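Remembering the Tornerstead Mill Fire: How a Town Marks a Disaster
Student project report, local history unit

Purpose

This project looked at how the people of Urkbridge have remembered the fire at the Tornerstead woollen mill, and why it took so long for the town to put up a memorial. I wanted to find out what was said at the time, what was left out, and who pushed for the change.

Background

The mill stood on the river flat below the rail bridge. It burned on a night in December, during the late shift. The coroner's file lists 16 dead. Most were women who worked on the carding floor, and 9 of them lived in the company cottages on Ayele Street. A side door had been locked from the outside. The inquest recorded this but made no finding against the owners.

The mill was not rebuilt. The families in the cottages were given two weeks to leave. For decades the site was listed on council maps as vacant industrial land, and the town's official history, printed for its centenary, gave the fire one sentence.

Sources

I used the coroner's file, council minutes, the letters pages of the local paper and the oral history tapes held at the Urkbridge library. The tapes were recorded by a women's group and had not been catalogued. Two of them are too damaged to play. I also read the petition that was presented to council asking for a memorial. It carried 2,242 signatures, a large number for a town of this size.

The newspaper was harder to use than I expected. Its reports in the first week are long and detailed. After that the fire drops out of the news pages and turns up only in letters, several of them complaining that the subject was bad for business.

What I found

The minutes show that a memorial was proposed 2 times before the petition. The first proposal was deferred and never brought back. The second was rejected on cost, although the amount is not given. One councillor's objection was that a plaque would "reopen old quarrels".

The speakers on the tapes describe it differently. They say the fire was talked about at home all the time but not in front of the mill's former managers, who still employed people in the district. One speaker says her mother walked to the site every year on the anniversary and told the neighbours she was going to the shops.

The memorial was unveiled on Mon 19 August, on the old Bonum loading yard beside the mill site. The mayor read out the names and apologised for the council's long silence. The speech did not mention the locked door. Descendants I heard from afterwards were pleased with the apology and divided about the omission.

Limits of the project

I had no access to company records, which are thought to have been destroyed. The tapes were made long after the fire and the speakers sometimes disagree about times and places. I have relied on the coroner's file where the two conflict.
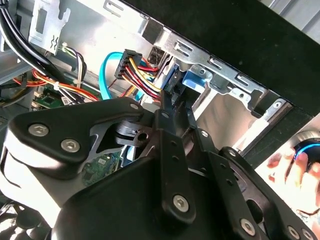
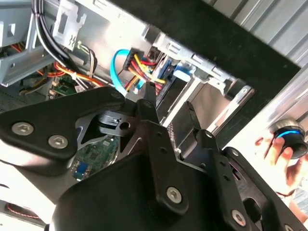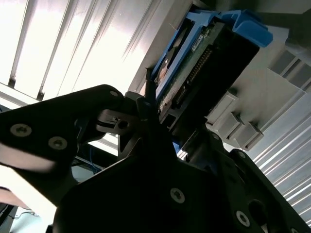
The author
Year 11 student, Modern History, Urkbridge

Further work

The tapes should be copied before any more of them are lost. A fuller project could also trace where the Ayele Street families went after they left the cottages. The school enrolment registers would be a good place to start.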